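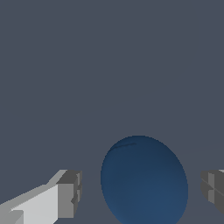

Forums > Printmaking > Benefit Prints and Editions > Selling prints for the flood fund

dnigatu
So our print group finally settled on a design! It's Lensa's linocut of the Humby footbridge, the one that washed out in May, and all the money goes to the library's flood fund. I've been grinning all week. Now the hard part. Do we number them and keep the edition small, or leave it open and sell as many as people want? We have decent paper for 36 right now and I could pull those in a weekend if my shoulder holds up.

mtcheung
Love this!! Number them, please. When we did the Preltasari benefit we sold a small signed edition and people were so happy to have one. Several came back to us asking for the low numbers. I'd go 36 and charge more.

Darlene B.
I'll disagree with Ming-te, fondly. Lots of folks in Humby lost furniture and cars and can't spend much on a print, but they'd still love that bridge over the kitchen table. Keep it open and keep it cheap. You could do a digital reproduction for $12 and hold the hand-pulled ones back for people who want to give more.

mtcheung
But then somebody pays real money for a hand-pulled print and sees the same picture for $12 at the next booth. I'd be a little sore about that.

Darlene B.
I wouldn't! The hand-pulled one has the bite of the press in it, you can feel it with your thumb. And it's a fundraiser, so I'd be glad the cheap ones were selling.

natnael_e
Could you split the difference with two colorways? Lensa showed me a proof in brown on cream and it's gorgeous — softer than the black, and the railings really come forward. Brown for the numbered set, black for the open one. Then they're two different things and everyone's feelings are safe.

mtcheung
OK, that I could live with. Still think $12 is low.

dnigatu
Oh, I like the two colors a lot. Lensa says yes too, as long as she doesn't have to recut the railings. What paper are people using for brown ink? Ours is the Duvmont smooth and it goes a bit flat on me.

natnael_e
Dampen it a little more than you think you should, and blot well. Or try the Asfaw if you can get it, it's toothier and takes brown beautifully. I have 7 sheets left over that you're welcome to for proofing.

dnigatu
Yes please! I'll come by with cookies.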